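About Herath Motor Works

We fix, tune and look after everyday cars, and we love doing it. Herath Motor Works is an independent shop with 15 people, eight service bays and a parking lot that is always a bit too full by Thursday. Most of what comes through our doors is ordinary family transportation: hatchbacks, small wagons, minivans, the pickup that hauls mulch in spring and kids' bikes in summer. We think those cars deserve the same care that collectors give to their weekend toys.

How we got started

Freya Pilkington opened the first bay with Clive Cropper, her old classmate from the automotive program, in a rented unit behind a tile warehouse. They had one lift, a secondhand alignment rack and a phone that rang mostly for the tile people. The name came from the street, Herath Avenue, and it stuck even after we moved across town to the building we're in now.

Freya still runs the front of the shop and does most of the road tests herself (if you hear a rattle at 50 miles an hour on the highway, she wants to hear it too!). Clive moved into diagnostics years ago and has never come back out. Give him an intermittent electrical fault and a quiet afternoon and he's as happy as can be.
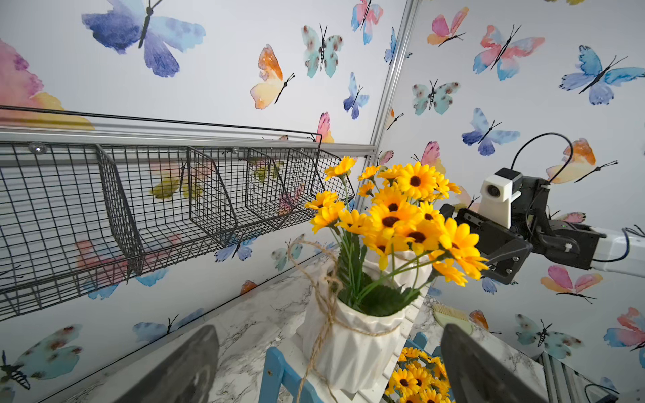 Page last updated: Friday, July 12, 2024

What we do

Routine service, brakes, suspension, steering, exhaust, air conditioning, clutches, engine and transmission repair, and a growing amount of hybrid and electric work. Wayne Greenwood leads that last part. He joined us from a dealership, talked Freya into buying the insulated tools and the battery lift table, and then trained four of our technicians on high-voltage safety. We now have two bays set aside for electric cars, and they're busy nearly every week.

We don't do body and paint. For that we send people to Endelik Collision on the north side, who are terrific at it, and they send us their alignments and sensor calibrations.

Before we start any repair you get a written estimate with parts and labor on separate lines. If we find something else while the car is up on the lift, we call. Old parts go in a box and you're welcome to look through them or take them home – a surprising number of people want to keep their worn-out timing chain.

The Pultel wagon

Ask anyone here about the Pultel and you'll be here a while. It's our shop project, a small five-door wagon that arrived on a trailer with a seized engine and a tree's worth of leaves under the hood. The technicians work on it after hours. So far it has a rebuilt engine, new bushings all the way around, and a gearbox that Clive has had apart three times. The paint is still four different shades of green. We drove it 380 miles to a regional hatchback and wagon meet last August and it only used one quart of oil, so spirits are high.

Learning on the job

Ans Lambrechts looks after our apprentices. She spent years teaching engine theory at a community college and brought her whole whiteboard habit with her, so there's usually a drawing of a differential or a cooling circuit up in the break room. Apprentices spend their first year rotating through every bay, including the service desk, and they get paid study hours every week. Three of our current technicians came up through the program, and two of them now have apprentices of their own.

We also hold a Saturday morning class for car owners. It covers tire pressures, fluids, wipers, how to read the warning lights, and how to change a wheel without hurting yourself. Bring your own car and your owner's manual. Coffee's on us.

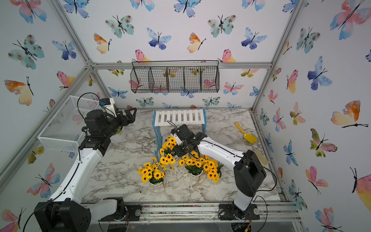
Do I need to have my car serviced here to come to the Saturday class?
Anyone is welcome, whether we've ever worked on your car or not. Call the desk to reserve a spot so we can have a parking space ready for you.

Parts and tires

Colleen Grewal runs the parts room. She can tell you which aftermarket brake pads squeal on which cars, and she keeps a good shelf of filters, belts and bulbs for the models we see most, so small jobs often get done the same day. Our tire supplier is Sanora, and we store winter sets for customers over the summer, each one labeled by wheel position so it goes back on in the right place.

Visiting us

We're at 3361 Herath Avenue, next to the car wash. Yes, the very same street we started on, just a long way farther down. Drop-off starts at 7:30 on weekday mornings, and there's a key box by the side door if you need to leave the car the night before. The waiting room has Wi-Fi, a desk for laptops and a shelf of old road test magazines that Freya refuses to throw out.

Come by and say hi, and if the Pultel is running, somebody will almost certainly offer you a ride around the block.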